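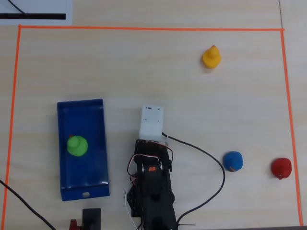
4. Working with the Pasevora Kit

Papers > Tabletop Manipulation > Kit Reviews > Section 4

4.1 The table and the task

By the time we had the arm bolted down and talking to the laptop, most of us were eager to do something with it, and so we began with the simple duck task that Trumell prints in the back of the Pasevora handbook. The task asks for very little: a rectangle of orange tape on the table, a blue tray, and four rubber ducks in yellow, green, blue and red. The arm is told which duck to fetch, and it should put that duck in the tray and leave the others alone. We kept to the handbook layout as closely as we could, apart from the tape, which we laid by eye and which therefore leans a little on the left side. The handbook is quite relaxed about this (it says only that the boundary should be easy to see), and we came to feel relaxed about it too.

Where the ducks start matters a great deal more. A duck that stands far from the base asks the arm to stretch, and with the arm at full stretch the joints sag a touch under the weight of the gripper. Our yellow duck spent a good many attempts in the far right part of the rectangle for just this purpose. A duck close to the base has the opposite trouble, as the arm has to fold back on itself, and the cable to the gripper then swings out in a wide loop. Twice in the first morning the loop brushed a duck and spun it around. The handbook suggests a clip at the middle joint. We tried it, found that it made the wrist stiff, and went back to letting the cable hang free while placing the ducks with a bit more thought.

4.2 Collecting the attempts

We set out to record 2,000 attempts and ended up keeping 1,855. Most of the ones we dropped were lost to a logging fault in the software that came with the kit; it closed the file early whenever the laptop went to sleep, and it took us longer than we would like to admit to connect the two. Trumell's support desk in Bramberg answered our message the same afternoon and sent a corrected version, and we had no such losses after that. Of the attempts we kept, 936 were made by hand with the small lead arm that is sold as part of the kit, and the remainder were run by the policy trained on them.

Driving by hand was a pleasure, and we say so partly as a warning. The lead arm is light and follows the wrist nicely, and a person new to it can be moving ducks within a few minutes. What a newcomer can't do within a few minutes is move them the same way twice. Sugeng Yeoh, who recorded the larger share of the hand-driven attempts, settled on a habit of pausing over the duck before closing the fingers, and we asked everyone else to copy it. Those of us with less patience had to be reminded fairly often!

4.3 The grip

The green duck was named as the target in 522 of the kept attempts, and we looked at these more closely than the others. The ducks are round nearly everywhere, so two narrow fingers have to meet them well to either side of the middle. If one finger arrives early, the duck turns under it and the second finger closes on whatever happens to be facing it by then. The older Powell gripper we used in our previous study had wide padded jaws and forgave this sort of thing. The Pasevora fingers are slimmer, and they fit between a duck and the wall of the tray, which the Powell jaws never managed, but they do ask for better aim.

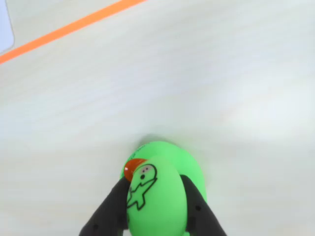 Figure 4. The two black gripper fingers on either side of a green toy, close view.

We also tried the closing force at each of the three settings offered in the menu. The lowest let the ducks slide when the arm lifted quickly, and the highest squeezed them enough to change how they sat in the fingers. We stayed with the middle setting for everything reported in Section 5. Readers with harder objects may well prefer the highest, and the setting can be changed between attempts without restarting the arm.

One last practical note concerns the tray. It is glossy inside, and bright streaks show along its lower part under our room lights. We left the lights as they were for all attempts, and the effect of dimming them is taken up with the other lighting tests in Section 6.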